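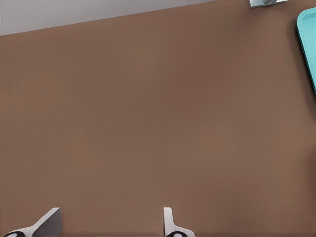 Forum > Small Automation > Good practice and house rules

Thread: Start pose rules for sim episodes, how strict are you?

kettle_and_cobot
Evening all. We're trying to write down some proper rules for our simulated tabletop work before it gets any messier, and I'd like to steal from people who've already had the arguments. There are three of us running episodes and we all start them differently. I like the gripper open and over bare table, well away from anything it could touch. One of my colleagues starts right above the object, as it saves a bit of time. The other one starts wherever the last episode finished, which drives me up the wall.

My draft so far says: fingers open, nothing between them, clear table under the tips, and write down which things are only partly in the wrist view. That last one is where we've fallen out. If a tray is only just poking in at the side, do you let the episode go ahead or do you move things until you can see it properly?

Tusetti_fan
Let it go ahead! If you only ever start with everything neatly in view you end up with an arm that panics the moment it can't see the tray. We had that with our first lot and it was miserable, the thing just hovered. I'd agree with you on open fingers though, and on bare table.

vmaly
Vlastimil Malý here, I look after the sim side at Kesora. I'd split your rule in two, because you've got a safety rule and a recording rule tangled up together.

Open fingers and clear table underneath is a safety rule. Keep it even in sim, where you can't break anything, because the habits carry over to the real cell and so do the scripts. Somebody will copy that start pose across one day without reading it.

What's in view is a recording rule, and there I'm with Tusetti_fan. Let it vary, but write it down. Ours is a single line in the episode notes, something like "tray partly in view, right edge". Takes seconds.

biscuit_tin
Going to disagree with the pair of you, sorry. Letting it vary is fine if somebody decides how it varies. What happens in most places is that it varies because no one tidied up, and then half your episodes have the tray on the same side as it was handy for whoever set the scene. We went through a batch of 1037 back in April and the tray was on the right in nearly all of them. On paper that was a "varied" set!

So my rule would be that placement gets drawn at random from a list, and people don't get to nudge it afterwards. If the tray lands mostly out of view then so be it.

kettle_and_cobot
Ouch, I have a horrible feeling ours would look the same. Going to check tomorrow.

Do you randomise the table colour as well? Ours is plain brown with nothing on it and I've been wondering if that's too easy.

biscuit_tin
Yes, but we did it second. Positions first, looks after. If you change both at once and something goes wrong you'll be scratching your head for days.

Jelínek_workshop
Can I put in a word for the boring stuff? Decide what counts as "clear of the object" and put a number on it. Our sheet says 70 mm from the fingertips to anything that isn't table, and the script refuses to start if it's less. Before that we had "well clear", and well clear meant something different to everyone who'd ever sat in that chair.

Tusetti_fan
70 seems like loads? You'd never get a start on a busy table.

Jelínek_workshop
Our tables aren't busy, to be fair. Pick whatever suits your gripper. I only care that it's written down and the script checks it.

vmaly
Agree with having a number. I'd measure it with the fingers fully open, mind, as that's when they stick out furthest to the sides. We measured ours closed for ages and then wondered why the real one kept clipping the tray rim.

On starting where the last episode left off: please don't. Reset every time. If you want odd start poses, put them on biscuit_tin's list with everything else.

old_fekum_hand
Been lurking. We wrote 2 pages of this at Fekum and people read the first one, so put the start pose at the top and the note-keeping underneath. I'd also have the person who didn't set the scene be the one who signs it off. Caused a bit of grumbling here, but the notes got a lot better.

biscuit_tin
Still don't think signing off is worth it in sim, you can have the script check the lot. On the real arm, yes, absolutely.

old_fekum_hand
A script won't spot that somebody's typed left for right in the notes.

biscuit_tin
Then don't have them type it! The sim knows where the tray is, have it fill the line in.

kettle_and_cobot
Right, I've got plenty to be going on with. Safety rule and recording rule on separate bits of the page, reset every time, a measured gap with the fingers open, and a placement list that I'm going to have to defend to the colleague who likes starting above the object. I'll leave the sign-off question until we've moved to the real arm. Will post the draft when it's fit to be seen, and you can all pull it apart.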